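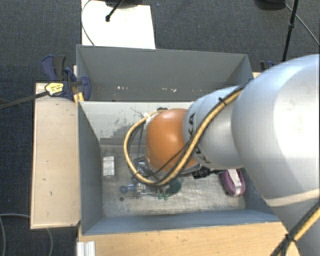 4 min read

Ticket 321 - patients not getting their "results ready" text
Opened: 6 March 2022
Status: closed, but see the bit at the end

Okay, starting a log for this one because I've already had to explain it on the phone twice and I'm losing track of what I told who.

The short version: people who come in to the Igwe Street clinic for a screening are supposed to get a text when their results are in the portal. The text never says what the test was or what the result is, it just tells them to log in. Some patients aren't getting it. Their results are sitting in Derkeo, released, perfectly readable, and they have no idea. One person waited nine days and then called us pretty upset, and I don't blame them one bit. Waiting on an STD test is bad enough when everything works!

First thing I tried was the obvious stuff. Checked that the phone numbers were right (they were). Checked the consent box for texts (ticked on every chart I opened). Sent myself a test message from the Derkeo admin page and it landed on my phone in seconds. So far so good, and no help at all.

Next I called Fundora, who handle the actual sending. Their support was friendly and pulled the message history while I was on hold. For the patients on my list there was nothing. No failures, no bounces, just no message ever handed over to them. So the problem is on our side, somewhere between the lab result coming in and Derkeo deciding to send a text.

Tried restarting the notification service after we closed. It came back up with 40 messages in the queue and sent all of them, which got me very excited for one evening. Those turned out to be appointment reminders that would have gone out the next morning anyway. Sorry to everybody who got reminded about their visit at ten at night.

Back at it. I made a fake patient (my own number, silly last name) and pushed a fake chlamydia result through by hand. Text arrived. Did it again with a full panel, the one where we run chlamydia, gonorrhea, syphilis and HIV together. No text. Did it a third time with just the HIV test. Text arrived. So it's the full panel! Which explains why the front desk kept saying it was random - it depends on what the patient picked at check-in.

Then I went digging in the result messages that Falska sends over from the lab. The single tests come with a pretty short note attached. The full panel comes with a long one, all the "what this result means" and "when to test again" text stacked up four times over. And Derkeo has a setting, buried under Notifications > Advanced > Inbound, called "max note length." Ours was set to 512. Anything longer and the result still files to the chart fine, but the notification step quits without a peep. No error, no entry in the log, nothing on the dashboard. I would have loved a little red triangle or something.

I raised the setting, saved, restarted the service again (at lunch this time) and ran the fake full panel. Text came through before I'd put my sandwich down. Ran it two more times to be sure, plus one with the hepatitis C add-on, and those came through too.

I asked Falska whether anything changed on their end, and yes, they lengthened the notes in December. They did send an email about it. It went to an old inbox of ours that we don't check anymore, so that one's on us. I've given them the current address.

Things I did after the fix:
- Exported every full panel released since the change and gave the list to the nurses so they can reach out by phone. The export stops at 500 rows, so if you run it again, do it one month at a time.
- Did NOT resend the texts in bulk. Some of those patients have already been in for treatment, and getting a fresh "your results are ready" would scare the daylights out of them.
- Put a note at the front desk: if a patient says they didn't get a text, look in the portal first before telling them the lab is still working on it.
- Asked Derkeo to write something to the log when a note is too long. They gave me a feature request number and said they'd pass it along.

Still open on my list: the Spanish version of the panel note is longer than the English one. I left plenty of room in the setting, but I've only tested it in English so far. Will run the Spanish one tomorrow and reopen this if it doesn't go through.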